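Vatent Adds Power Bank Line to Fondley Online Store
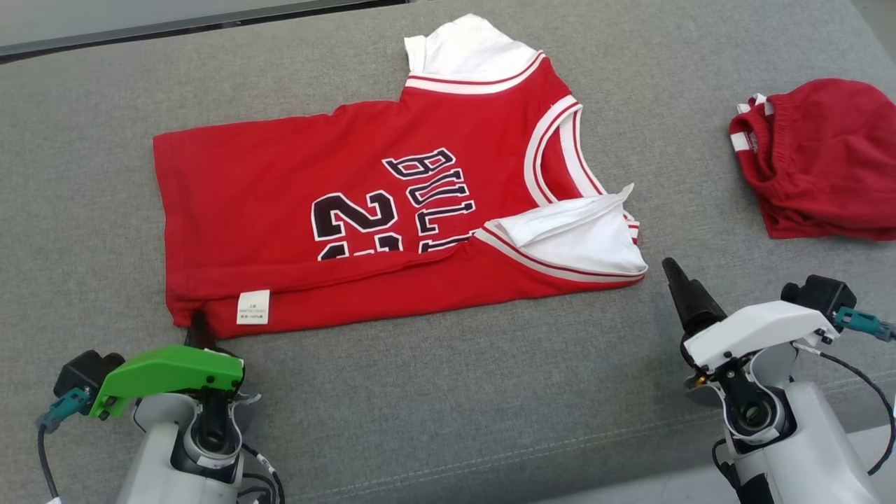

MATLOW, December — Phone accessory maker Vatent will sell its new power banks through the Fondley online store starting this month. The line has four models, all with USB-C charging and a cable in the box. The smallest costs $25 and the largest costs $32.

"Customers asked us for a charger that fits in a coat pocket and still gets a phone through a long day," said Ildikó Medve, product manager at Vatent.

Orders placed before 4 p.m. ship the same day. Unused items can be returned within 28 days — the store pays return postage.

Press contact: Doina Leka, Vatent press office, Matlow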